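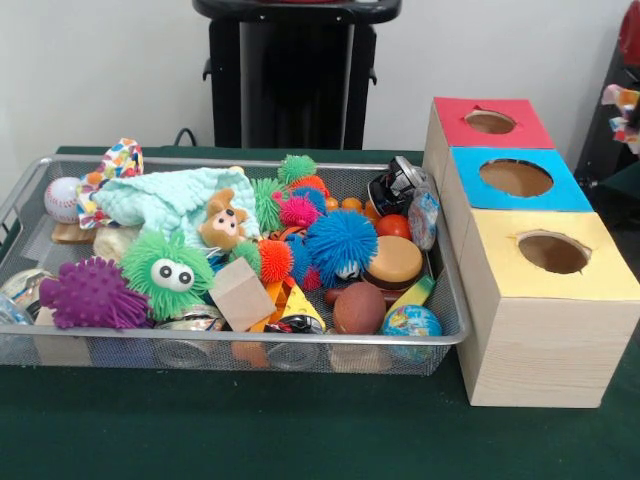
Mehwish Abbasi
@mehwish_abbasi · Wednesday

ok so the toy tray has reached a point. I put it on the table to "just do a quick sort" and now it's dinnertime

things living in one wire tray: a baseball, a hamburger, a wedge of cheese, a little monkey who got the comfy spot on the mint blanket. he's staying, I'm not moving him

the puffer balls though. WHY do we have so many puffer balls. green ones, a pink one, orange, and that giant blue one that takes up the space of a whole other toy. every goody bag since June has had one in it I swear

the green fuzzy one with the googly eyes stares at me the entire time I'm cleaning. my daughter says he's the boss of the tray. his name is Garcia

rules I'm trying: squishy stuff stays in the mesh tray, wood stuff gets its own bin, play food goes back to the play kitchen (the burger has been missing from there for weeks!!)

also the purple spiky ball is great in the hand and terrible under a bare foot. 2 times this week

the wooden boxes with the round holes on top are next. I want to try one color per box, small things only, and see if she'll post them through herself. the blue ball is not going in any hole, I already know there will be tears about it

Catarina asked if I'm getting rid of anything. so far: one ball. it was back in the tray after lunch

if you have a system that works for a four year old please tell me, I'll read every reply tonight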